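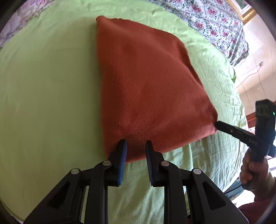
Nathalie Caron has 162 knits in her house in Tadbridge, and when I asked which one she would save from a flood she answered before I had finished the question. She spent eleven years behind the counter at Gosselin, the wool shop on the hill, and these days she mends and stores other people's winter clothes along with her own. Spring is her busy season, so we talked in April, mostly upstairs, where the bed does duty as her folding table. A rust-red knit on a light green sheet is a very good thing to look at while you drink your coffee, and I told her so. "Oh, color is half of why I do this!" she said. "If I had to fold beige all day I'd go back to the shop."

The one she would save is a gray cardigan knitted in Folar, a yarn she has loved since her first winter at Gosselin. It has been re-elbowed twice and one of the pockets is a slightly different gray. "I ran out," she said. "The new batch didn't match and I used it anyway. Now the pocket is my favorite part."

I had come with a list of questions about moths and never got to most of them, because Nathalie wanted to talk about folding, and once she gets going on folding you put your pen down and watch. (Then you pick it up again, because she says something good.) Her first rule is that the garment goes flat before anything else happens to it. No folding in midair, no tucking it under your chin.

"The chin is for towels," she said. "Knitting is heavy and it wants to hang. You hold it up by the shoulders and the whole body is pulling down on two little places. Lay it down. Pat it. Let it find its width."

She really does pat it. Open palm, from the middle out to the sides, with no tugging at the hem. If a sleeve has a twist in it she lifts the whole sleeve and sets it down again. I asked whether she ever irons a knit before it goes away and she looked at me with such sorrow that I moved on to the next question.

She learned most of this from Thérèse Carrier, who ran the workroom at Gosselin and had strong views on shelf paper. "Thérèse folded everything to the same width so the shelf looked like a bookcase," Nathalie said. "I was terrible at it. My piles leaned. She would walk by, say nothing, and straighten them with one finger."

At home she has let go of the bookcase look. Her piles follow weight instead – heavy cables on the bottom, fine gauge on top, and no more than five to a pile. The heavyweight of the collection is a fisherman's pullover that comes in at 499 grams on her kitchen scale, and a lace-edged summer top sits near it on the list at 245, a number that still surprises her. "It's cotton! Cotton weighs like potatoes. I never put it on top of anything I like."
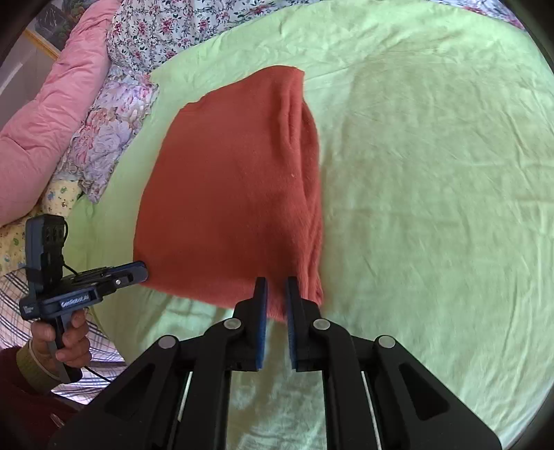
We got onto creases, where Nathalie parts ways with a lot of the advice you read. She doesn't mind a fold in a knit at all, provided it isn't the same fold year after year. Long folds running from top to bottom are easy on the fabric, she says, and a ribbed edge like the one on the orangey red piece can lie smooth at the bottom of the bundle with nothing bending across it. "Ribbing has a memory. If you crush it in April it will tell you all about it in the fall." She changes the fold each spring, a little to the left one year and a little to the right the next, and doesn't write it down.

What about lint and fuzz? She laughed. "People apologize to me for pills. Pills are friction, they mean you wore it!" She takes them off with a small comb, working in one direction, and leaves a bit of general fuzziness alone. A speck of lint she picks off with her fingers. Sticky rollers are banned upstairs, since she once had one leave a gummy stripe on a navy vest that took her most of an evening to get out.

Washing comes before all of this, naturally. Cool water, a small amount of wool soap, a roll in a towel, and then as long as it needs on the rack. She won't put anything away the same day she washes it, even if it feels dry. "Check the underarms and check the cuffs. Then wait until tomorrow and check them again."

For containers she likes cotton bags with a drawstring, which she sews from old sheets. Each bag gets a paper tag with the color and the yarn. She used to put the year of knitting on there too, and gave it up when she found it made her sad about the unfinished ones. There are several of those, including a Hirerbridge yoke pattern that has been waiting on its second sleeve for longer than she would let me print.

I asked what she would say to somebody with only four sweaters and a chair they pile them on. She thought about it for quite a while. "Which chair?" she said. "Does it have a back with knobs? Take them off the knobs. The rest is fine, I suppose. But a drawer would be nicer."

I drove home and emptied my own drawer onto the bed. It took me until supper, and I patted every single one.

Comments (4)

woolly_jo
The gummy stripe!! Mine was on a cream cardigan and it never came out. Do the drawstring bags need to be washed first if the sheets are old and soft already?

Pam R.
I worked one Christmas at Gosselin and remember those shelves well. My piles leaned too.

marlowknits
Has she tried cedar in with the bags, or does she leave it out? I wanted to hear the moth questions.

Pam R.
@woolly_jo I would wash them, just to get any fabric softener out.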